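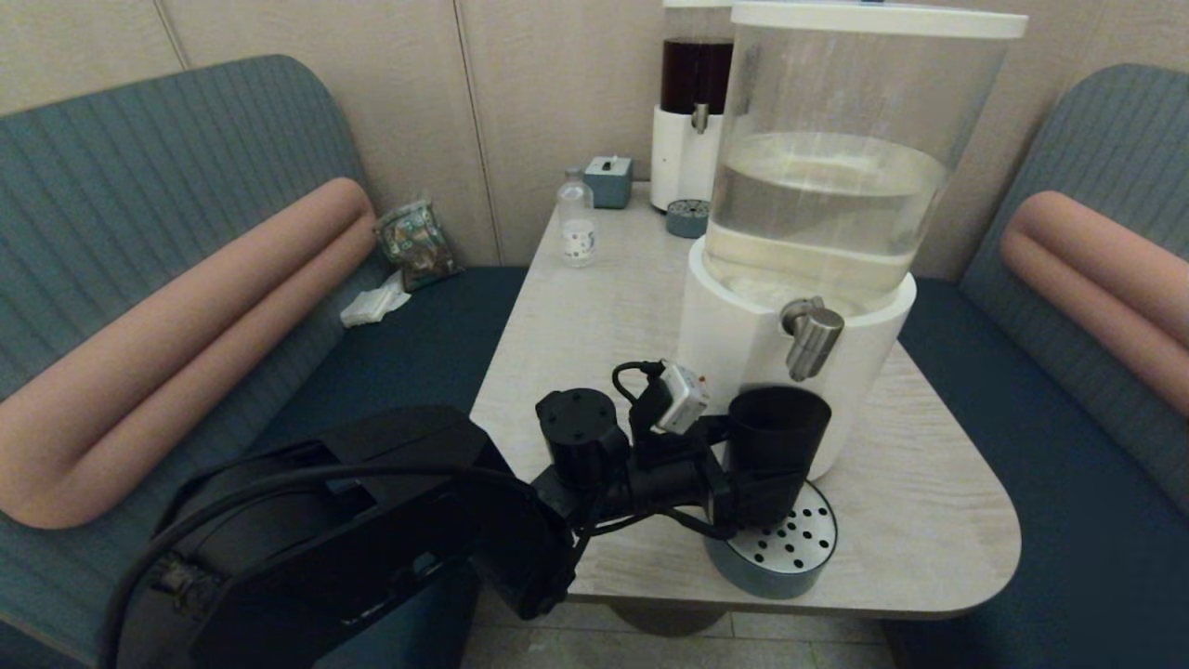 By the Gullwood Kitchen Notes desk
Posted 7 October 2026

Setting up a self-serve drink station on a small table

I love a drink station! Two countertop dispensers, a couple of drip trays and a bit of table are all you need, and people really do help themselves once it's out. We keep water up front and a dark drink farther back by the wall, and a booth nook turns out to be a great spot for it (you can sit right next to your refill!).

What you need
Two dispensers with clear tanks and taps
A drip tray with a perforated top for each one
Cups
A box of tissues

Step 1. Wipe the table and dry it well. Put the dispenser you'll use most near the open end so you can get to the tap without leaning over everything.

Step 2. Check the tap before you fill. Tighten the nut inside the tank by hand, pour in a little water and wait 3 minutes. If it drips, dry the washer and try again.

Step 3. Slide the drip tray under the tap and try it with your tallest cup. You want room to work the lever with the cup standing straight up.

Step 4. Fill the tanks where they stand, using a pitcher. A full one is heavy! Half full is plenty for a quiet afternoon, and the water tastes fresher too.

Step 5. Set the second dispenser against the wall with its own tray, and keep the tissues close by for splashes.

Empty the trays every evening and rinse the tanks with warm water every 2 days, more often if you're serving tea or anything sweet. Leave the lids off overnight so everything airs out, and it's ready to fill again at breakfast.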